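The baskets on the table

The owner of the small shop Gurna opens the door at nine, but she is at her table much earlier. She sells wicker baskets and woven trays, and she has 416 of them in the back room. "On Sunday I count them," she told me, "and on Monday the number is already wrong."

We talked about small things, the kind that have no home in a house. Batteries, caps, a toy cube, a key for a lock that was sold years ago. Her advice is simple. First put all of it in one flat tray, where you see everything. Then take the pieces one by one and decide which of them go in the basket.

"A tray is for looking and a basket is for keeping," she said. "People buy the basket first, and they throw everything inside. After one month they cannot find the scissors." She likes a low rim for the tray – your fingers should reach the corners without trouble. Under both she puts a dark mat, so the light colors are easy to see.
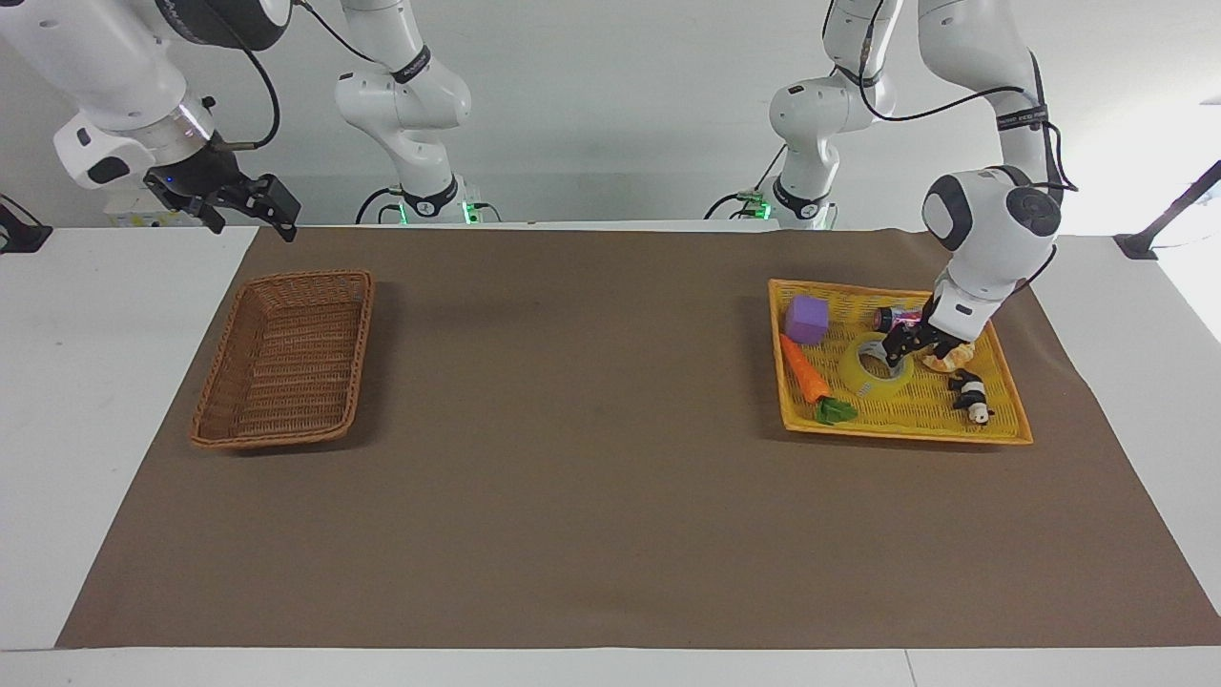

A customer from Brondia wrote to the shop that she does it the other way, with the basket full and the tray for the few things she needs that day, and that it has worked well for her for 13 years. The owner kept this letter. "She is right also," she said. "But she has a tidy family."

I asked how long one tray should take. "30 minutes, with tea," she answered. "If it takes longer, you are reading old receipts." She was already tying a label on a brown basket for a customer in Lallau, and she asked me to hold the string.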